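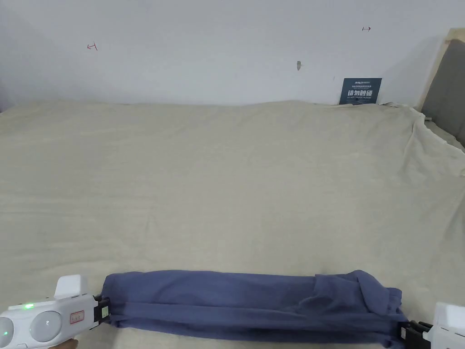 Folding grippers, home build – which jaw pads?

Home | Builds | Forum | Log in
Reading time: 2 min
Last updated 5/13/21

cletus_b
Both handles are together now. I've been practicing on the bed with blue clothes folded long and narrow. The thin end is easy. The bulky end has several layers and I want more bite. Jaws are black, stock pads. Softer rubber or a stronger spring?

Babalola
Rubber. A stronger spring will wear out your hand before the cloth gives up.

wavico185
Disagree. I tried soft pads on mine and they dragged the top layer and left the rest behind. Spring first, pads later.

Abimbola Igwe
What opening do you have? Mine was too narrow for anything thicker than a shirt until I recut the jaws.

cletus_b
Nearly 10 cm, so I don't think it's that. I can get a heavier spring from Skurnton.

Babalola
Pull on it flat before you buy anything. If the layers slide on each other, a spring won't fix it – you need to pinch deeper.

wavico185
Fair, but he'd still need the force. Post the spring rate when you have it.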